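Sorting mixed electrical odds and ends: trays, drawers or jars?
Home Workshop > Storage and Organizing

mossback_ridge
Hi all, longtime reader, not much of a poster. Over the winter I brought home a big mixed lot of electrical and plumbing bits from a shop clearance in Collado, and I've been sorting it in the evenings ever since with the radio on. I guessed 500 pieces when I bought it and I was way low. Breakers, push buttons, pipe clamps, little knobs and fittings I can't put a name to yet. I've been using colored plastic trays on the table, one kind of thing to a tray, and it's a pleasant way to spend an hour, but sooner or later I need the table back. What do you folks use for the long haul?

tincup_garage
Oh, I love a mixed lot! I did the same thing years ago and ended up with a 55-drawer cabinet from Somano, the kind with clear fronts, and I would buy it again tomorrow. The only trouble is size. Breakers and pipe clamps are bulky, so those live in a shoebox on the shelf above and the drawers get the small stuff.

pinewood_annie
I'm going to disagree with tincup, in a friendly way. I had a drawer cabinet and I forgot what was in it within a month, clear fronts or no clear fronts. I went back to open trays on a bakery rack and I find things so much faster. My late father-in-law kept everything in coffee jars, which I don't recommend, but he could put his hand on any screw in the house, so what do I know.

tincup_garage
Labels, Annie! Labels!

pinewood_annie
I had labels! They fell off in the damp. I'm in Binstead, everything here falls off in the damp.

old_fuse_box
Two cents on the breakers. Please don't put a secondhand one into a live panel on the strength of it looking clean. You can't tell from the outside what it has been through. Keep them for practice boards or for parts, and put the two-pole ones in a separate bin from the singles so you aren't digging every time.

mossback_ridge
Thank you, that's good advice and I'll take it. None of these are going in the house. The plan is a demonstration board for the kids' club at Brevside, with nothing connected. Annie, I'm leaning your way on the trays, though I may try tincup's cabinet for the knobs and such. A couple of pictures from the table: 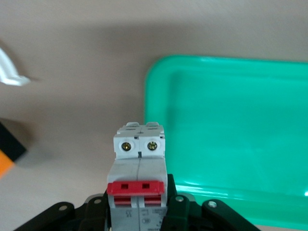
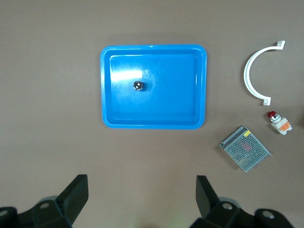 First one is a two-pole breaker with the red lever, second is the blue tray with one of the little mystery fittings in it, and a white pipe clamp off to the side.

pinewood_annie
That blue tray has seen some use, look at the scuffs. I like it. Keep the trays.

old_fuse_box
If you find a thread on that fitting, measure it and post the size. Somebody on here will know it.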